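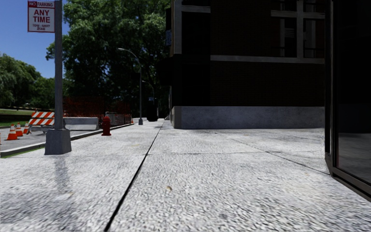

**Why does the Mudgway route planner keep sending walkers the long way round after the April update?**

The update reset every saved walking profile to "prefer quiet streets", and the planner now treats any path without a surface tag as something to avoid. Set the profile back to "shortest on foot", clear the route cache, and the sensible routes come straight back.

## Ticket log

**Status:** solved, with one small leftover
**App:** Mudgway, desktop and phone
**Map data:** Selico town pack
**Sync:** Zavon

### What was going wrong

I plan the walks for our rambling group, and I love this app to bits, so I was puzzled when a stroll from the station to the library went from 3 kilometres to nearly double that. It looped right round the outside of the park! The path through the middle was still drawn on the map, still green, still clickable. The planner just wouldn't touch it.

Same result on the phone. Same result with the start and finish swapped. A bike route between the same two points went straight through the park with no fuss, so the path itself was clearly in the data.

### Things tried, in order

1. Restarted the app. No change.
2. Dragged the route line onto the park path by hand. It snapped back the moment I let go, every time, which was quite funny for the first few goes.
3. Deleted the Selico town pack and downloaded it again. It's a big one, so I made tea. No change.
4. Turned off Zavon sync, in case an old copy was being pulled down over the new one. No change, but see the leftover at the end.
5. Made a brand new walking profile and touched nothing in it. Still the long way round.
6. Opened the new profile and read through the settings properly. "Prefer quiet streets" was on, and under it was a slider I'd never seen before called "Unknown surface", pushed all the way to "Avoid".

Number six was the one. I slid it back to the middle and the park path was in play again, though the planner still showed me the old route until I cleared the cache.

### The fix

- Open **Profiles**, pick your walking profile, and choose **Shortest on foot**.
- Put **Unknown surface** in the middle. All the way to "Allow" sends you across a golf course, at least round here.
- Go to **Storage** and press **Clear route cache**. Mine had 2000 entries in it, which I think is the limit.
- Close the app fully and open it again before testing.

Do this on the desktop first if you use both. The phone picks up the profile from there.

### How it looks now

All 121 of our saved walks have been recalculated and the whole lot took 30 minutes on my elderly laptop. The distances match our old printed sheets again, and a couple are better than before: the new version has found a cut-through behind the allotments that I had no idea was a public path. I went and walked it the same afternoon and it's lovely.

I've also added surface tags for the park paths through the map editor, so anyone who leaves the slider where the update put it should get the right route once the next town pack comes out. If you've got ten minutes and know your local paths, do have a go at this. The editor is really friendly and you don't need to install anything.

### Still open

With Zavon sync switched back on, the slider stays put but the profile name goes back to "Walking 1" each time I start the app. The routes are fine, so I'm living with it. I tried the Undodon add-on to roll the name back and it did work, but only until the next restart. If anyone has found a way to make the name stick, please add it below and I'll try it on both machines.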